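Kerach Outdoor Timber Care Guide
Section 4: Cleaning and re-oiling weathered planks

This section covers bench seats, table slats, deck boards and loose planks that have been left outdoors without a finish. It applies to Kerach Timber Wash and Kerach Exterior Oil. For painted or varnished timber, go to Section 6. For treated pine less than a year old, wait until the greenish colour has faded before you start.

4.1 What you will need

Kerach Timber Wash, one sachet
Kerach Exterior Oil, colour of your choice
A stiff nylon scrubbing brush
Two buckets
Old cotton towels or face washers, washed and free of fabric softener
120-grit sandpaper and a cork block
Nitrile gloves
A lidded metal tin for used oil cloths

White or off-white cloths are best. Dyed cloths can leave colour in open grain, and on grey timber the stain is hard to get out. A cloth that is already marked is fine as long as the marks are set and don't come off when you rub it on scrap.

4.2 Before you begin

1. Check the forecast. You need a dry day for the wash and another for the oil.

2. Work in the early morning or late afternoon if you can. Oil goes tacky quickly on timber that has been in full sun.

3. Look over every plank for raised nails, loose screws and splinters. Punch nails down 2 mm below the surface and tighten or replace screws.

4. Press a thumbnail into the end grain. If it sinks in easily, the plank has started to rot and should be replaced. Oil will not save it.

5. Move pot plants, mats and anything made of fabric well clear.

Caution: Do not use a pressure washer on weathered planks. It tears out the soft grain and leaves a furry surface that takes twice as much oil and still looks patchy.

4.3 Washing

1. Empty the sachet into a bucket of cold water and stir until dissolved.

2. Wet the plank first, then brush the solution on along the grain. Start at one end and work to the other.

3. Leave it for 15 minutes. If it starts to dry out, splash on more solution.

4. Scrub along the grain and rinse with clean water from the second bucket.

5. Repeat on any black spots. These are usually mould, and a second wash will shift most of them.

6. Leave the plank to dry overnight. It should look pale and even by the next day. Dark patches mean there is still moisture in the timber.

Note: The wash will lighten silvered timber noticeably. If you like the grey, skip this step and sweep the plank with a dry brush.

4.4 Folding the cloth

A scrunched cloth leaves lumps and drips. A flat pad puts the oil down evenly and gives you several clean faces to turn to as you go.

1. Lay the towel flat and smooth out the creases.

2. Fold it lengthwise, then again, tucking any frayed edges to the inside.

3. Keep folding until you have a neat band roughly twice as wide as it is tall.

4. Set the band on the near end of the plank and press it flat, one hand at each side, so the layers sit together.
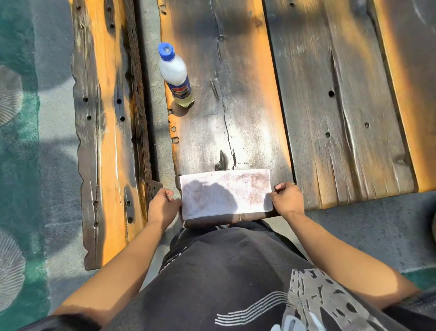 A reader wrote in after the last edition to say that thin tea towels don't hold enough oil for this, and that on a long bench seat they had to stop and reload every few strokes. A proper bath or hand towel did the whole seat with far less mess, in their experience, and they asked us to say so. We agree. Tea towels are fine for buffing off, but use something with a bit of pile for putting the oil on.

If your towel is very thick, cut it in half before folding. The pad should be no wider than the plank. On a narrow slat it is easier to make a small pad than to keep wiping oil off the sides.

Take off rings, watches and bracelets before you open the oil. It gets into links and clasps and is a nuisance to clean out.

4.5 Oiling

1. Sand the plank lightly along the grain and brush off the dust.

2. Stir the oil thoroughly, right down to the bottom of the tin. Don't shake it – bubbles carry through to the surface.

3. Put on the gloves. Pour a small amount of oil into a tray and dip one face of the pad.

4. Wipe the full length of the plank in a single direction. Keep the pressure light and even.

5. Turn to a fresh face when the pad starts to drag.

6. Do the end grain last and be generous with it. It will soak up two or three times as much as the face.

7. After 19 minutes, wipe off whatever has not soaked in. Use a clean, dry cloth folded the same way.

8. Leave overnight. Apply a second coat if the timber still looks thirsty.

Note: On very open grain, the first coat may disappear completely. This is normal and doesn't mean the oil has failed.

Caution: Cloths soaked in oil can heat up and catch fire on their own. Never leave them bunched up in a bin, a bucket or a corner of the shed. Put them in the metal tin, cover with water and close the lid, or spread them flat outdoors on concrete until they are completely stiff.

Caution: Never pour leftover oil or wash into a drink bottle, even for an hour. Keep both products in their original containers with the caps on, out of reach of children. Keep your drinking water away from the oil tray too.

4.6 Drying and care

Light foot traffic or sitting: after 13 hours in warm weather, longer if it is cool or humid.
Furniture and pot plants: after two full days.
Next coat: once a year on benches and tables. Early September suits most of southern Australia, before the UV picks up.

Between coats, sweep off leaves and wash down with plain water. Wipe up sauce, wine and bird droppings as soon as you notice them. For a stain that has already dried, use a damp cloth pad and a little of the wash, working along the grain, and touch up the spot with oil the next day.

Planks on hire furniture supplied through Rerent should not be oiled without checking your hire agreement first. See Section 9 for replacement boards and the Kerach colour chart.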